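Himcombe Residents' Newsletter
July 8, 2023

Notes from the kitchen end of the hall

The great repainting debate has reached its third newsletter, which puts it one behind the parking debate and well ahead of the debate about whether we have too many debates. For those who missed the meeting, the question was colour. We were offered a card of whites. There were a lot of whites. One was called Oatmeal Hush and another was called Quiet Oatmeal, and an otherwise sensible woman from Tindall Street told me she'd lost sleep over the difference.

I have nothing against white. I have lived in white rentals most of my adult life and can report that they show every finger mark, every splash of beetroot and the exact spot where a previous tenant hung a calendar. What I object to is choosing it out of fear. Everyone is thinking of the resale value, including those of us who rent, and including people voting on a community hall that isn't for sale.
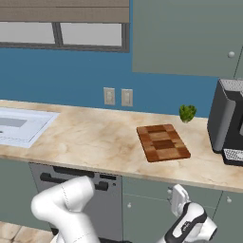 Jailson Coutinho, who painted his own place on Helow Road last winter, brought along his leftover sample pots and a piece of advice: paint a big square, live with it for a fortnight, and don't ask your relatives. He had asked his relatives. His hallway is now a colour he describes as a compromise, and he walks through it quickly.

On cost, the quotes came in at $600 for materials if we do the labour ourselves and $900 if we want the better washable stuff. The meeting favoured the washable stuff on the grounds that the playgroup exists. We have $293 in the biscuit tin fund, so there will be another sausage sizzle, and I'd ask whoever took the good tongs home after the last one to have a think about their behaviour.

A few practical matters. Old tins can't go in the wheelie bins, however well you hide them under the lawn clippings. Drop cloths are wanted, and so are ladders, provided the ladder has all its rungs - you know who you are. Painting is pencilled in for August, between the Virkska dance group's last rehearsal and the cake stall.

Colour votes go in the box by the door. Please write one colour per slip. "Anything but green" is not a colour, and we have had four of those already.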